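3.2 What ends up on the breakfast table

I should say at the start of this section that I like breakfast tables a lot more than I like kitchens. Kitchens get planned. Somebody picks the cabinets and then lives with them for years. A table gets set up again every morning, and the stuff on it drifts in from all over the place – the store, the drying rack, the back of a drawer. That's the drift I wanted to write about, and it's why Oltard and Huamán, the two sites in this part of the study, were picked for their tables and for nothing else.

At both sites we kept a plain written log of what was out. We started in August with a form that had 14 categories on it, and I'll admit the form was my idea and it was a bad one. It had a line for "cups" and a line for "drink containers," and people kept asking me where a bottle went once the cap was off and someone was sipping from it. Good question! We argued over that for most of a week. In the end I folded the two lines together and went back over the first 200 entries by hand to fix them (the old codes are still in the appendix, in case anyone wants to complain about them).

The thing I kept noticing in the log was how happily store-bought drinks sit next to the old-fashioned gear. You'd expect a teapot to push the bottled tea off the table, or the other way around, and it just doesn't work that way in our entries. Figure 2 has a typical mix, with a labeled bottle, a small white teapot, a toaster and a folded towel all sharing one wooden tabletop.

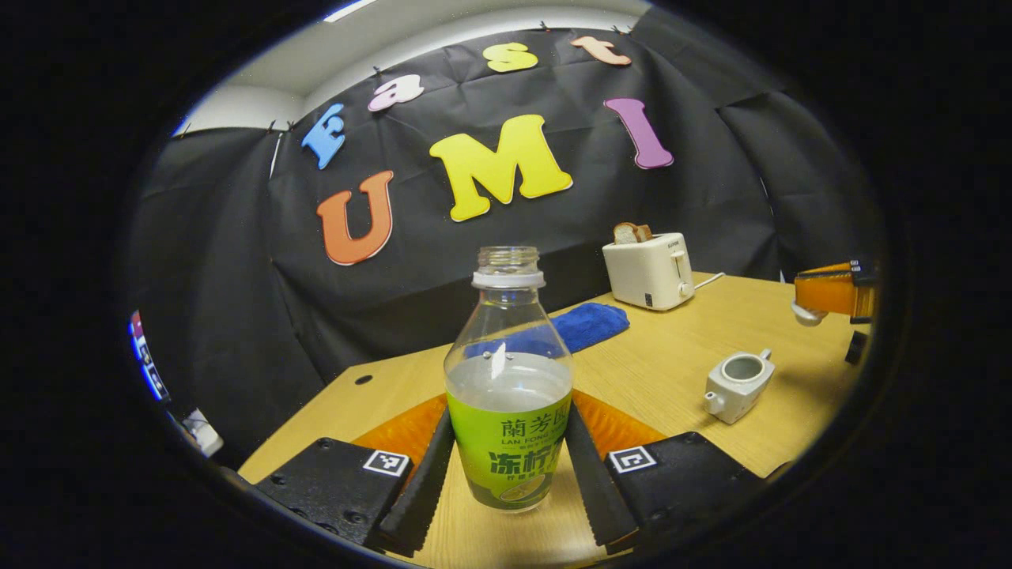 Does a bottled drink count as part of the breakfast setting or as packaging?

We count it as part of the setting for as long as it stands on the table, and as packaging once it goes to the trash or the recycling.

Figure 2. Bottle with a green LAN FONG YUEN label, open at the top, on a wooden table. Toast is showing in the slot of the cream-colored toaster, and the blue cloth was coded as "linen, folded."

Linen gave us more trouble than I'd planned on. The Jurkcombe coding guide, which we borrowed and trimmed down, treats any cloth on a table as a cleaning item. I never liked that. A towel can be there for spills, sure, but it can also be a place to set something hot, or it can be waiting for somebody to carry it back to the bathroom. So we coded the state (folded, bunched, hanging) and left the purpose alone unless the person at the table told us.

Toasters got their own line too, partly from stubbornness on my side. At Oltard the toaster mostly lived on the table, cord and all, and at Huamán it came out of a cupboard and went back in again. That changes what else fits. A toaster that stays put claims a corner, and the jam and the butter line up along it – I have 300 entries from Oltard and the jam hardly moves.

The Ustulum tables were logged with a later version of the form, so I've kept them apart and they come up in Section 3.3.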